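Skillslab Clusotden, Werkstattbuch
Freitag, 6. April 2018, Eintrag von Duygu Demirtaş

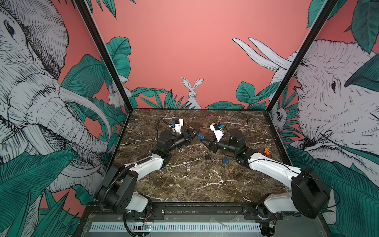 Tropfen zählen, zweiter Anlauf

So, ich sitze noch im Raum 219 und schreibe das lieber gleich auf, bevor es mir wie beim letzten Mal geht und ich am Montag vor meinen eigenen Krakeln sitze und nicht mehr weiß, welche Zahl zu welchem Beutel gehört. (Beryl, falls du das vor mir liest: die Zettel vom Dezember habe ich aufgehoben, sie liegen hinten im Buch, aber verlass dich bitte nicht darauf.)

Es ging wieder um die Schwerkraftinfusion ohne Pumpe. Der Unterkurs hatte im Unterricht die Rechnung gemacht, und die sitzt inzwischen bei allen wirklich schön: 300 ml in zwei Stunden, zwanzig Tropfen auf den Milliliter, macht fünfzig Tropfen in der Minute. Wenn man sie aber danach an den Ständer lässt und sagt, stellt das jetzt mal ein, dann wird es still, und alle starren in die Tropfkammer, und es kommt alles Mögliche heraus. Deshalb wollte ich endlich einmal sehen, wo die Abweichung eigentlich entsteht. Beim Zählen? An der Rollenklemme? Oder rutscht uns das erst später weg, wenn keiner mehr hinschaut?

Aufbau

Ein Infusionsständer, Beutel am Haken der Hängewaage, darunter das übliche Besteck von Karabulut, das wir für den Unterricht kistenweise haben. Als Flüssigkeit Leitungswasser, mit einem Klecks Lebensmittelfarbe, damit man die Tropfen besser sieht. Ablauf in den Messbecher, der Becher auf Sitzhöhe. Beutel mit Besteck und Haken wog zum Start 681 g, und auf diesen Wert habe ich vor jedem Durchgang wieder aufgefüllt, damit wir hinterher nicht mit fünf verschiedenen Anfangsgewichten jonglieren müssen. Ein Gramm nehme ich als einen Milliliter, das reicht für unsere Zwecke vollkommen.

Soll nach einer Stunde also 150 ml weniger, Anzeige 531 g. Den Wert habe ich groß an die Tafel geschrieben und dann gleich wieder weggewischt, weil mir einfiel, dass sie sonst auf die Waage schauen und nicht auf die Kammer. Das bitte so beibehalten!

Durchgang A, einmal einstellen und Finger weg

Ich habe selbst eingestellt, mit der Stoppuhr, eine volle Minute gezählt, fünfzig Tropfen auf den Punkt, noch eine Minute zur Kontrolle, wieder fünfzig. Dann eine Stunde nicht angefasst. Ich war ehrlich gesagt ziemlich überzeugt, dass das passen muss. Anzeige am Ende 552 g, durchgelaufen sind demnach 129 ml. Am Ende noch einmal gezählt: 39 Tropfen in der Minute. Die Klemme habe ich die ganze Zeit nicht berührt, der Ständer stand, der Becher stand.

Meine Vermutung ist der Schlauch. Der wird unter der Rolle zusammengedrückt und kriecht wohl noch ein bisschen nach, und dazu sinkt der Spiegel im Beutel. Beides zusammen bremst. Wie viel wovon kommt, kann ich mit einem einzigen Durchgang natürlich nicht sagen, da müsste man den Beutel zwischendurch auf gleicher Höhe halten, und so viel Geduld hatte ich heute nicht mehr.

Durchgang B, nach einer Viertelstunde nachstellen

Gleicher Aufbau, neues Besteck. Nach einer Viertelstunde nachgezählt, da waren es 45, also wieder auf fünfzig gestellt. Danach in Ruhe gelassen. Anzeige nach der Stunde 540 g, das sind 141 ml. Schon viel freundlicher. Am Ende liefen noch 46 Tropfen.

Ich finde das sehr brauchbar für den Unterricht, gerade weil man es ihnen so leicht zeigen kann: Der größte Teil der Drift liegt offenbar am Anfang, und wer da noch einmal hingeht, hat es danach leichter. Ob das bei jedem Besteck so ist, weiß ich nicht. Zwei Durchgänge sind zwei Durchgänge, und beide stammen aus derselben Kiste.

Durchgang C, die Auszubildenden

Nach der Mittagspause kamen sieben aus dem Unterkurs, freiwillig, am Freitagnachmittag, darüber habe ich mich wirklich gefreut. Jede und jeder sollte auf fünfzig einstellen und durfte dabei zählen, wie es ihnen beigebracht wurde. Die meisten zählen fünfzehn Sekunden und nehmen mal vier. Das ist auf Station auch völlig üblich, das habe ich selbst jahrelang so gemacht. Nur kommt man damit eben auf 48 oder 52 und nie auf fünfzig, und wenn man den ersten Tropfen bei »Los« schon als eins zählt, hat man sich gleich vier in der Minute dazugemogelt.

Genau das war bei einigen der Fall! Wir haben es dann gemeinsam ausprobiert, einmal mit »null« beim ersten Tropfen und einmal mit »eins«, und da ging ein richtiges Aha durch den Raum. Eine Auszubildende meinte, im Musikunterricht habe sie auch immer den Auftakt mitgezählt. Das merke ich mir für nächstes Mal als Erklärung, auch wenn ich nicht ganz sicher bin, ob der Vergleich einer Musikerin standhält.

Einzelwerte schreibe ich absichtlich nicht hier hinein, das Buch liegt offen herum und ich möchte nicht, dass jemand sich vorgeführt fühlt. Grob gesagt lagen sie vor der Übung mit der Null fast alle zu langsam eingestellt, was ja auch passt: Wer einen Tropfen zu viel zählt, dreht die Klemme weiter zu. Danach lagen sie eng beieinander.

Zwischenfall mit der Tropfkammer

Einmal ist uns die Kammer fast vollgelaufen, und dann sieht man natürlich gar keine Tropfen mehr. Besteck abgeklemmt, Beutel umgedreht, Kammer zurück in den Beutel gedrückt, fertig. Das konnten zwei von ihnen schon, die anderen haben es sich zeigen lassen. Ich würde das künftig als festen Teil einbauen und die Kammer mit Absicht zu voll machen. Es passiert ja im Alltag dauernd, und wenn man es zum ersten Mal am Bett erlebt, mit Angehörigen daneben, bekommt man schnell rote Ohren. Ich jedenfalls hatte damals welche.

Höhe des Beutels

Das war eigentlich gar nicht geplant, hat sich aber aus einer Frage ergeben: was passiert, wenn der Patient aufsteht oder das Bett hochgefahren wird? Wir haben den Ablauf mitsamt Becher vom Hocker auf den Tisch gestellt, und es tropfte deutlich langsamer. Wieder runter, wieder schneller. Nicht gemessen, nur geschaut, aber die Wirkung war so eindeutig, dass alle drauflosgeredet haben. Beim nächsten Mal bitte mit Maßband und drei festen Höhen. Ich würde gern die Betthöhen nehmen, die sie von Clesmont kennen, dort sind die meisten im Sommer im Einsatz, und dann hängt die Übung nicht so in der Luft.

Noch etwas dazu: Am Übungsmodell von Histgate geht dieser Teil leider schlecht. Die Vene hat einen eigenen Rücklauf, und der verfälscht uns die Menge im Becher. Für das Anlegen und Fixieren ist das Modell wunderbar, ich will nichts gegen das gute Stück sagen, aber zum Messen also lieber frei in den Becher laufen lassen.

Was Beryl dazu meint

Beryl kam gegen Ende dazu und hat sich meine Zahlen angesehen. Sie findet, ich solle die Waage vor dem Ablesen immer erst zur Ruhe kommen lassen, der Beutel pendelt nach jedem Anfassen noch eine Weile. Da hat sie recht, bei Durchgang A habe ich vermutlich zu früh abgelesen, ein oder zwei Gramm können da drinstecken. An der Aussage ändert es nichts, aber sauber ist es nicht, also ab jetzt abwarten, bis die Anzeige steht.

Außerdem möchte sie, dass wir den Auszubildenden sagen, wo diese Rechnerei aufhört. Alles, was genau laufen muss, gehört an die Pumpe, und das soll nach so einem Nachmittag keiner vergessen haben, nur weil das Einstellen plötzlich so gut klappt. Ich habe es mündlich noch gesagt, es muss aber auf das Arbeitsblatt. Beryl schreibt einen Satz dafür, ich baue ihn ein.

Offen

Durchgang B wiederholen, mit einem Besteck aus einer anderen Kiste.
Drei Höhen mit Maßband.
Arbeitsblatt: Zählen bei null anfangen, nach einer Viertelstunde nachzählen, Satz von Beryl.
Bei Karabulut nachfragen, ob es die Bestecke auch mit sechzig Tropfen pro Milliliter in kleiner Menge gibt, für die Kinderkrankenpflege wäre das schön.
Neue Batterie für die zweite Stoppuhr, die alte geht mitten in der Minute aus.
Lebensmittelfarbe nur noch die gelbe, die rote bekomme ich aus dem Messbecher nicht mehr heraus (und aus meinem Kittel übrigens auch nicht).

Bestecke von heute sind verworfen, Schläuche also bitte nicht suchen. Waage steht im linken Schrank, oberes Fach, das Kabel liegt dabei. Beryl schließt nachher ab.

D. D.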